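How to descale a kettle or a drip coffee maker

If your kettle has a white crust on the bottom, or your coffee maker takes much longer to finish a pot than it did when it was new, the cause is usually lime scale. Scale is left behind when hard water is heated. It won't hurt you, but it slows heating, makes more noise, and ends up as flakes in the cup.

Both jobs use plain white vinegar or citric acid. You don't need a branded product. Never mix either one with bleach or any cleaner that contains bleach.

## What you need

- White vinegar (5 percent), or citric acid powder
- Fresh cold water
- A soft brush or a sponge with no metal in it
- A clean paper filter, for the coffee maker

Check the manual first. A few makers tell you not to use vinegar on certain seals. The Norkeo glass kettle is one of these, and for that one I use citric acid only.

## Kettle

1. Unplug the kettle and let it cool. Empty it.
2. Fill it halfway with equal parts vinegar and water. With citric acid, use 2 tablespoons of powder in a quart of water.
3. Plug it in and bring it to a boil. Stay with it, because vinegar can foam up near the spout. If it starts to foam, switch it off.
4. Unplug it and leave it for half an hour.
5. Pour the liquid down the sink with the cold tap running.
6. Wipe the inside with the brush. Anything still stuck can have a second round.
7. Rinse well, then boil a full kettle of fresh water and throw it out. Do this twice.

Don't scrape the heating plate with a knife or steel wool. Scratches give new scale a place to hold on.

If there is a mesh filter in the spout, lift it out and soak it in a cup of the same solution. The mesh tears easily, so tap the loose bits out and leave the brush for the kettle itself.

## Drip coffee maker

1. Empty the basket and throw out the old grounds. Take out the charcoal water filter if the machine has one.
2. Wash the carafe and basket in warm, soapy water.
3. Fill the reservoir with equal parts vinegar and water. Put a clean paper filter in the basket.
4. Start a brew cycle. When half the reservoir has run through, switch the machine off and wait 30 minutes.
5. Switch it back on and let it finish.
6. Pour out the carafe and change the paper filter.
7. Run a full reservoir of fresh water through. Let the machine cool, then run another.

If you still smell vinegar, run one more. On the older Windside models the reservoir lifts out, and it is easier to rinse under the tap before the first run of fresh water.

A machine with a descale button should be put into that mode before you start. Otherwise the light will stay on even when the inside is clean.

## How often

With hard water, every month or two is reasonable for a kettle that is used daily. With soft water, a few times a year is enough. A test strip from the hardware store will tell you which you have. Readings above 200 ppm mean very hard water, and you will see crust again within weeks.

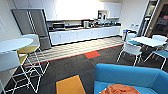

*Zakharchenko*

## Shared kitchens

In an office, pick a Friday afternoon and put a note on the machine before you start. Leave the note up until the fresh water has been through. Someone will otherwise pour a cup in the middle of the cycle.

Machines connected directly to a water line are a different job. Follow the service instructions, or call the company that supplies them.

## Slowing it down

Empty the kettle at the end of the day. Water left overnight dries at the edges and leaves a ring. A filter jug helps if you change the cartridge on time. I have used the Katutitz jug since November and now descale about half as often.

Leftover citric acid powder keeps well in a closed jar. Label it clearly, as it looks a lot like sugar.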